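Prerel Registry Offers Weddings to Couples Who Have Run Out of Time to Plan One

PREREL, February – The Prerel Civil Registry will begin marrying couples at two hours' notice this month, a service aimed at reservists, ferry crews, night nurses and anyone else whose calendar belongs to an employer.

Until now, a couple wishing to marry in Prerel had to give 14 days' notice, a rule dating from 1893 and apparently written to allow time for a jealous rival to arrive by boat. The registry's records show no such rival. They do show a steady line of people in uniform asking at the counter if anything could be done before the evening transport.

"We used to tell them to come back in two weeks," said Haiyan Kang, the chief registrar. "They would explain, very politely, that in two weeks they would be somewhere else. Then we would give them a leaflet."

The leaflet has been withdrawn.
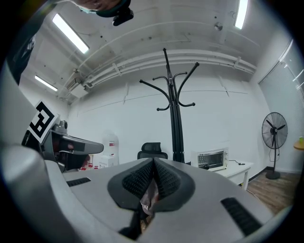 Under the new arrangement, one member of the couple must hold posting orders, a duty roster or a crew list showing departure within 14 days. Both must bring identification and proof that any earlier marriage has ended. The registry will check the papers while the couple waits, and the ceremony will be held the same day, any time up to 9 p.m. Work clothes are welcome. So are boots, provided they have met the doormat.

The first couple to use the service, during a quiet trial in the nearby district of Esel, were two army medics with a single afternoon of leave between them. The groom's mother attended by telephone and could be heard throughout, including during the part where guests are asked to remain silent. The bride left for her unit at 6 p.m. with half the cake.

Virgilio Bañez, who officiated, has since shortened his remarks on the nature of lifelong commitment from 14 minutes to two. He describes this as a personal loss.

"I had a very good passage about lighthouses," said Bañez. "I am told it can be emailed to couples who want it." At the time of this release, requests stood at zero.

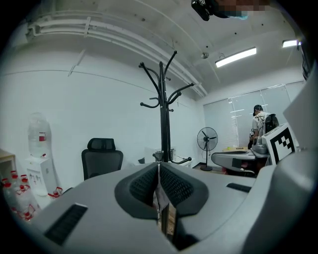

The fee remains the same as for an ordinary civil ceremony, and there is no surcharge for haste. Couples who cannot supply witnesses may borrow them from the registry staff, who have been asked to keep a clean shirt in the building. Rings are optional. Tritus, the jeweler on Javier Street, has agreed to stay open late on request and to lend a pair for the ceremony, against a signature and a stern look.

The registry has set aside funds for 500 short-notice ceremonies in the first year. Kang says she has no idea if that is too many or too few, and would like this recorded now so that she can be right later.

Couples with ordinary amounts of time may continue to marry in the ordinary way, with 14 days' notice, a seating plan and whatever arguments arise from it. Bañez will give them the lighthouses in full.

Applications for the short-notice service are taken in person at the Prerel Civil Registry, Javier Street, from 8 a.m. – ring twice after 5 p.m., as the first ring is generally assumed to be a delivery.

Press contact: Office of the Chief Registrar, Prerel Civil Registry.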